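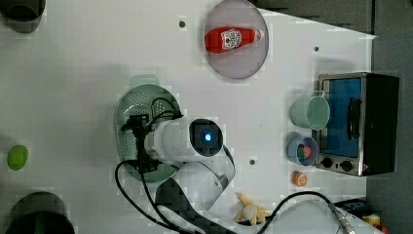
Keeping the sauce in the fridge is a habit and should be left alone as one, according to a Zisolham reader who wrote in within an hour of the town's kitchen survey going up, and who added that the cupboard people had been getting their own way for years.

By the Food and Home desk
September

The survey, run by the cookware shop Solanki and printed on the back of its till receipts, asked customers where they keep their ketchup. It drew 718 replies, which is more than the last consultation on the bypass managed, and a good deal angrier.

The fridge won, though not by enough to settle anything. It finished 98 votes ahead of the cupboard, with a small and stubborn group writing in "on the table" and one household answering "both, we no longer discuss it".

Solanki had hoped to use the results to plan its autumn window. The shop now says the window will be about colanders, a subject on which it has received no letters at all.

Feeling runs highest in Trandeda, the estate on the far side of the river, where cupboard voters outnumber the rest and the residents' newsletter has given the matter its front page for the second time. The first piece argued that cold sauce ruins a hot chip. The second argued the same thing in larger type.

Fridge voters point to the label on the bottle they buy, which tells them to chill it after opening. Cupboard voters say they have read their labels too -- and that the café on the high street leaves its bottles out all day and is always full.

A follow-up question about mustard was dropped at proof stage. The shop said it had only so much receipt.

There is some practical good to come out of it. Some 240 people ticked a box to say they had found at least one bottle past its date while checking their answer, and Solanki is offering a free jar scraper to anyone who brings in their receipt before the end of the month. Scrapers are limited to one per household, including the one that no longer discusses it.

Get our weekly newsletter. By signing up you agree to our use of cookies. Manage preferences

Recent items
Tenside laundrette to open until ten
Bypass consultation extended again
Allotment waiting list reaches 2,016
Trandeda bus shelter gets its roof back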